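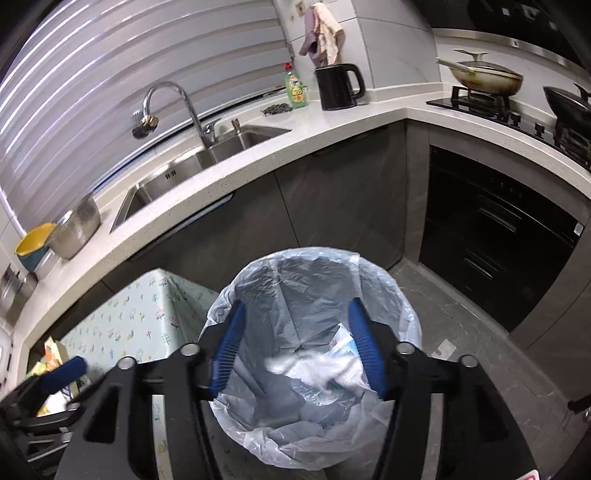
Kitchen and Housekeeping Assistant (part-time)

Prestivport Residence invites applications for the post of Kitchen and Housekeeping Assistant in its shared kitchens. The post is offered for 10 hours per week, with a start in September.

Duties

The assistant will empty and reline the trash cans, wipe down countertops, clean the sinks and faucets, and return colanders, basins and utensils to their places. Dish soap and bags are supplied by the residence. Small spills on the counters - tea leaves, crumbs, sugar - are to be cleared at each visit. Oilcloth covers are wiped with a damp cloth only.

The residence has three kitchens, all on the ground floor.

Requirements

Applicants should be able to lift full trash bags and stand for the length of a shift. Previous experience in cleaning or catering is welcome but not required. Training is given during the first week by the housekeeping supervisor, Magdalini Lambrakis.

How to apply

Please send a short letter and the names of three references to Paraskevi Lazaridis, Personnel Office, Prestivport Residence. Applications must be received by January 17, 2023. Shortlisted applicants will be invited to an interview and shown the kitchens on the same visit.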